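From: Kimutai Barasa
To: bench-practice list
Date: Sep 11, 2022
Subject: Re: Plugs and power strips on the practice boards

Salim Were wrote:

> We are redoing the practice boards at Lerkbridge before the October
> intake and I would like to settle the plug-and-socket exercise first,
> as it gets the most complaints. Questions:
>
> 1. Do you fix the power strip to the board or leave it lying free?
> 2. Where does the strip's own cord go? Ours ends up under people's
> wrists whatever we do.
> 3. What do you use for the thing being plugged in? We have been using
> old phone chargers and the fit varies a lot from one to the next.
> 4. Do the switches on the strip get used, or are they left alone?
> 5. Painted board or bare board?
>
> Jeptoo says you changed all of this at Mbwambo last year and that the
> notes exist somewhere. If they do, please send them. If they don't,
> a reply off the top of your head will do.
>
> Salim

Salim,

The notes exist but they are in three places and two of them disagree. I have gone through them and this is what we do now. I will take your points in order, then add two you did not ask about.

1. Fixed or free

Free. We screwed the strips down for the first intake and regretted it. A fixed strip is easier to plug into, and for that reason it teaches the wrong thing. In an office or under a desk the strip is never held down. It slides when you push and it lifts when you pull. If the exercise is done on a strip that cannot move, people learn to push hard with one hand and leave the other in their lap, and then the first loose strip they meet skates away from them.

With a free strip, one hand steadies the body near the end closest to you and the other brings the plug. Which hand does which is left to the person. We ask them to swap halfway through the session.

The strip is also not squared up to the board at the start. Put it down at whatever angle it lands. Mwanaisha used to line them all up parallel to the front edge, which looked good and produced people who could only plug in at that one angle. The sockets should be at a slant to the person as often as not.

One exception. For the very first attempt, if somebody has weak hands or is recovering from an injury, a strip of non-slip drawer liner under the body is acceptable. Take it away by the second session.

2. The cord

This was our worst problem too. The cord on a typical strip is stiff for the first hand's width out of the body and then wants to return to whatever coil it was shipped in. If it comes toward the person it is under the wrists, as you say. If it goes off to the side it acts as a lever and turns the strip every time somebody lets go.

What works is to send it away from the person, off the far end of the strip and over the back edge of the board, with all of the slack beyond that edge. Do not tape it down on the board. Tape holds the cord but transfers the twist back into the strip, and you get a body that rocks on two corners. Let the slack sit in a loose heap behind. A neat coil tied with a twist tie is worse than a heap, as the coil is heavy in one place and drags. 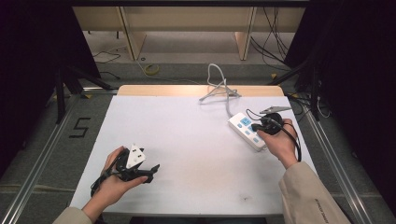

Length matters more than I expected. We had strips with short cords and strips with long ones, and the short ones pulled tight over the back edge and dragged the body with them. You want enough that the cord can rise and come down again past the edge before it meets anything. If the cord is under tension when the strip is in its working position, it is too short, and no rearranging will fix it.

For the practice boards the strip is dead at all times. The supply end is not connected to anything. I would put that in writing at the top of your sheet, in large type, and have the person running the session check it with their own eyes before anyone sits down. Ours is the first line on the sheet and is initialed each time.

3. The thing being plugged in

Stop using the chargers. Their bodies are all different depths, some have rounded edges that are hard to hold, and the pins on the cheap ones are often slightly bent, so you do not know if a bad insertion is the person or the plug. I measured the push needed on our old box of chargers with a kitchen scale and gave up when no two agreed.

Pick one pattern of small white plug, buy a quantity of it, and throw out any that get sloppy. White on a white strip is harder to see than black on white, and I would keep it that way. Under a desk there is rarely any contrast to help you. The body should be small enough that the fingers cover most of it, so the person has to judge the direction of the pins before closing their grip. Turning a plug around in the hand after you have reached the socket is the slow part of the whole job. If you time people, that is where the time goes.

For each plug, the check before it goes back in the box is:

Pins straight when sighted from the end.
No play where the pins enter the body.
Body not cracked at the seam.
Seats fully in the test socket and stays in when the strip is turned upside down.

A plug that fails any of these goes in the scrap bin and not back in the box "for now." Ours had a second life as spares until Idrisa threw the spares out.

4. Switches

Used, but in a separate pass. We tried combining them (plug in, switch on, switch off, unplug) and the result was that people knocked switches with the heel of the hand during insertion and then could not say what state anything was in. Now the first pass is plug and unplug with switches ignored. The second pass is switches only. The third pass is both, and any switch changed by accident counts as a fault and is recorded.

If you are buying new strips, get ones where the switch and its socket are clearly side by side. We have an older type where the switches are bunched together and you cannot tell by feel which belongs to which. Those are good for nothing except arguing over. A pale color on the sockets and switches helps a little with finding them in poor light. It does not need to be strong.

5. Board surface

White, smooth, wipeable. Bare wood catches the corner of the strip and hides a dropped plug in the grain. White shows dirt, and that is useful: you can see where people drag things. Ours have gray marks that no longer come off with a damp cloth and I have stopped trying. Do not use a scouring powder. It takes the shine off in patches, and the strip then slides on some parts of the board and sticks on others, which makes nonsense of any comparison between people.

Add a low wooden strip along the far edge. It need not be tall. It stops a plug that has been dropped and rolled or slid, and it gives the cord something to pass over. Leave the near edge open so the forearms can come in low. We had a lip on all sides at the beginning and it pressed on people's wrists. Sand the top edge of the wood before the first use, or the cord jacket will find every splinter.

Two further points.

6. Unplugging

Everybody practices putting in and hardly anybody practices taking out. More damage is done in taking out. The fault is a sideways rock, which opens up the socket contacts and bends the pins. Ask for a straight pull with the other hand bearing on the body of the strip close to the socket being used. If the whole strip comes up off the board, the bearing hand is too far away. Count a rock as a fault the same as a missed insertion. When we began to do this our scrap rate for plugs fell from 96 in one intake to 2 in the next, out of the same box of 259. Part of that is the better plugs, so do not quote it as a clean result.

7. Sleeves

Jacket sleeves are fine, and I would not ask people to roll them up, as they will be wearing them on the job. Loose cuffs with a drawstring are a nuisance. If the string can reach the sockets, tuck it in.

On suppliers: the boards came from Jurkberg, cut to our size, and I have no complaint except the delivery. Clovireo quoted lower but wanted a minimum order we could not use. If Lerkbridge and Mbwambo ordered together we might reach it. Jeptoo has the quote and can tell you if it still stands.

I do not have a good answer on how many attempts per session. We stop when the faults start rising again, which for most people is sooner than they would like. Idrisa has a sheet with the counts by session and has said he will post it once he finds the column headings.

Let me know the size of your tables before you order anything. The board should stop short of the back edge so the slack has table to lie on. On ours it goes straight over and down, and it gets stepped on.

Kimutai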